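Speaker notes: planning the arm purchase for the Ciltstead workshop
Sunil Kumarasinghe, 19th September 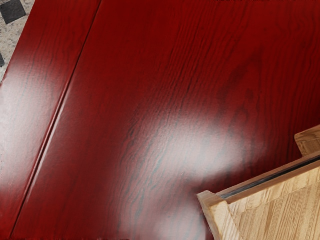 When do we have to commit to an arm?

After the simulation trials are finished, and no later than March, when the quote from Garer runs out.

Slide 2. Costs. The arm is the biggest line but there are others. Mounting plate, guarding, spare fingers, training. Garer wants 1,380 a year for the service plan. Selvaraj Khan has asked them to price it without call-outs. No answer yet, so leave that box blank and say so.

Slide 3. What we test in simulation first. Glossy surfaces, like the dark red wood grain with the glare on it. Pale wood against dark. If the vision software has trouble with reflections, we need money for better lighting, and it has to go in this budget. Pause for questions.

Slide 4. Lead times. Fuda quotes 34 working days for the arm. Grgić quotes 60 for the guarding. Order the guarding first. Mention that the floor bolts are our job and are not in either quote.

Slide 5. Payment. Both suppliers want 40 percent up front. Finance needs to know which month that falls in.

Ask for two things before closing: approval to keep the trials going, and a name from finance to deal with the deposits. Selvaraj takes the questions on software licenses. Spreadsheet goes out after the talk.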